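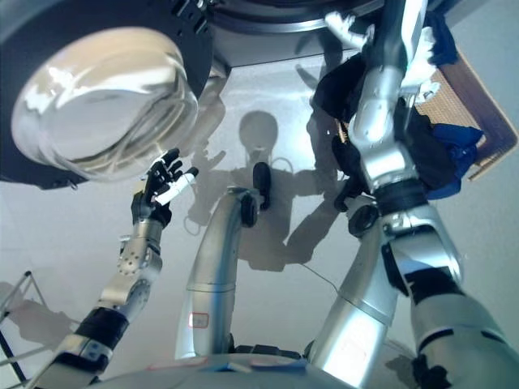

Jikex invites applications for two positions and a number of paid participant places in its review of unplanned grip release in humanoid household robots. The review follows a fault recorded at the Landenel test house in February, when a robot opened one hand without a command while the other hand was lifting laundry. Much of the work consists of two-handed tasks of the kind in which the fault occurred, with one black hand holding a small white cylindrical object close to a glass bowl while the other arm reaches into clothing at a wicker basket. Applicants should be comfortable working near a full-size machine and should be prepared to stop a session at any time.

Background

During the February session the robot released a drinking glass from counter height. The glass broke on the floor. A participant standing outside the marked working area was not hurt, but the robot continued its laundry task for several seconds before the operator pressed the stop button. All sessions with participants were suspended that afternoon.

The first internal report identified two separate problems. The hand controller restarted after a brief loss of power and returned to its default position, which is open. The main controller logged the restart as error 404 but did not treat it as a reason to stop. A software change has been made to the second of these. The cause of the power loss has not been established, and the repair firm Bostireo has replaced the wrist connectors on both arms as a precaution.

The review will repeat the February conditions under closer supervision. It will cover 240 sessions and is expected to close when the final report has been accepted by the Ivanyshyn Foundation, which funds the work.

Position 1: Fault Investigator (full time)

The investigator will plan the sessions, examine controller logs and prepare the written findings. Duties include:

Reviewing power and joint records from every session in which a hand opens, slips or fails to close
Inspecting cables, connectors and wrist assemblies before and after each block of sessions
Keeping the incident register and reporting any new release to the review lead on the same day
Drafting recommendations on default hand positions after a restart

Applicants must hold a degree in electrical or mechanical engineering, or have equivalent experience in equipment maintenance. Experience with failure analysis is required. Experience with humanoid machines is helpful but is not a condition of appointment.

Position 2: Session Safety Operator (part time)

The operator holds the stop control throughout each session and has full authority to end it. The operator also checks the floor area, briefs participants and signs the session sheet. Applicants must be able to stand for long periods and must complete the Landenel safety course before starting. Shifts are four hours, with a change of operator at the halfway point.

Call for participants

Jikex is also seeking adults to take part in supervised sessions at the test house. Participants will give spoken instructions to the robot during ordinary household tasks and will complete a short questionnaire afterward. They will remain behind a fixed barrier at all times - no one is asked to hand objects to the robot or take objects from it. Each participant may attend one session only and will be paid $200 on completion. A participant who chooses to leave early, or whose session is stopped by the operator, will be paid in full.

Participants must be 18 or older. Persons employed by Jikex or Bostireo, and members of their households, are not eligible. Closed shoes are required and safety glasses will be provided. The February incident report will be given to every participant before consent is requested.

Terms

The investigator position is offered on a fixed one-year contract. A relocation allowance of up to $3,000 is available to the successful candidate on presentation of receipts. The operator position is paid hourly and includes paid training time. Both positions are based on site, and remote work is not available.

How to apply

Applications for either position should include a resume, a cover letter and the names of two references. Investigator applicants should also submit one written sample, such as a fault report or maintenance review, with confidential details removed. Prospective participants need only send their name, age and a telephone number.

All materials should be addressed to Uliana Hutsuliak, Review Lead, Jikex, at the Landenel test house. Questions about the February incident may be sent to the same office - a copy of the first report is available on request.

Posted 2018-06-20. Applications will be considered as they are received until both positions are filled.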